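Re: Scanning the Piras negatives
1 min read

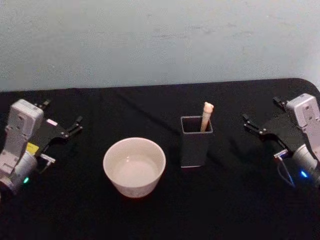 The 9 boxes are medium format, so the flatbed will do for contact sheets. For the book I would still send the chosen frames to Sonida for drum scans.

Tia Tindall wrote:
> Is 3,000 dpi enough for the harbour series? Cirnidix
> quoted for 400 frames and want an answer in June.

Yes, for prints up to twice the size we hung last time. Ask them for 16-bit TIFFs with no sharpening and the film border left in. Their sample had clipped shadows on 2 frames, both from the ferry roll. I've put the corrected curves on Pisix under "harbour/tests".

Contact the list owner | © Piras Photobook List | Back to top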